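The Great Key Sort

Hi all, Filipa Matos again! I promised a gallery of the key sorting, and I'm finally sitting down to do it on January 17, 2022, with coffee, after putting it off since the holidays. If you've been reading for a while you know about the house in Lerkcombe and the truly ridiculous number of keys that came with it. Every drawer had one. The pantry had a coffee can full. The previous owners left a note saying "good luck," with a smiley face, and I didn't understand it until June, when I tried to get into the shed.

My plan was to get everything in one place, spread it out on the floor, and decide what each key was for. I gave myself one Saturday. You can guess how that went. Captions are short because I'm better at talking than writing, although my sister says I'm not short at either.

The coffee can

First thing out of the pantry. It weighs more than my cat. I tipped it onto an old towel, and the noise brought the dog in from the yard. There was a dried-up pen in with the keys, and a Chang restaurant mint that I did not eat.

The kitchen drawer

Mostly little luggage keys, the kind that all look the same and open each other's suitcases anyway. I kept two and put the rest in the scrap jar. If I ever find the suitcases I'll feel silly.

The hooks by the back door

These were the ones I already knew! Front door, back door, mailbox, my neighbor's place for when she's away. I took them off the hooks anyway so I could wipe down the board, and then spent ten minutes trying to remember which hook was which. (I put them back in alphabetical order. It won't last.)

The Trendcombe box

A flat tin I bought for sewing stuff years ago and never used for sewing stuff. It has 16 small compartments, and it's now the official home of every key I've matched to a lock. I wrote the labels in pencil first, which was smart, since I changed my mind about "garage side" and "side garage" at least twice.

Tags, tags, tags

Paper tags from Felamura, the stationery shop next to the bakery. You get 97 in a packet for some reason, and the girl at the register couldn't tell me why either. They take pencil and ballpoint well, but marker bleeds right through. Tie them on with a double knot or they slide off in the box and then you're back where you started, and cross about it.

The shed padlock

Finally! It was the 13th key I tried, a stubby brass thing with a bent neck. I did a small dance. The shed had a rake in it, and four flowerpots, and a smell.

Mystery corner

Anything I couldn't match went here after one full lap of the house. I tried the cellar door, the desk, both closets, and a cabinet in the hall that doesn't even have a working lock. A few of these are pretty, so I might hang them up in the entryway instead of hiding them away. Let me know if you've done something like that and how you attached them, because I don't want to put nails through the new plaster.

Rings on the loose

Why do key rings multiply? I've got loops inside of loops now, all tangled up together over the wood floor, with one cheerful bit of green plastic in the bunch. The key is a plain thin silver one, and it still needs a tag.
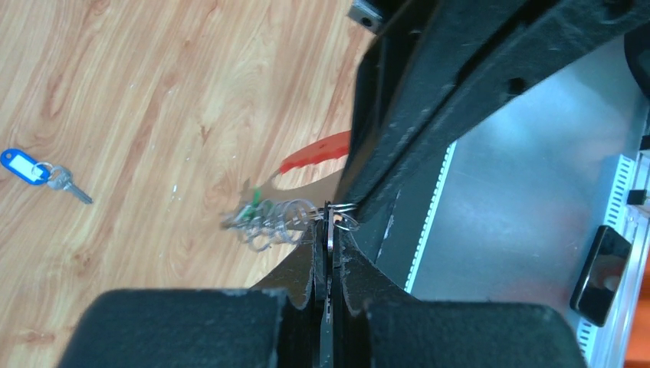

What's left to do

Finish the tags, buy another tin if Felamura has one the same size, and take the scrap jar in with the next load of metal recycling. I also want to oil the locks while I know which key goes where, starting with the cellar, where I had to use both hands. I'll add more pictures once the entryway is painted. And if you bought a house with a coffee can in the pantry, write to me, I'd love to hear what was in yours!

Contact Filipa | © 2022 Filipa Matos | Back to top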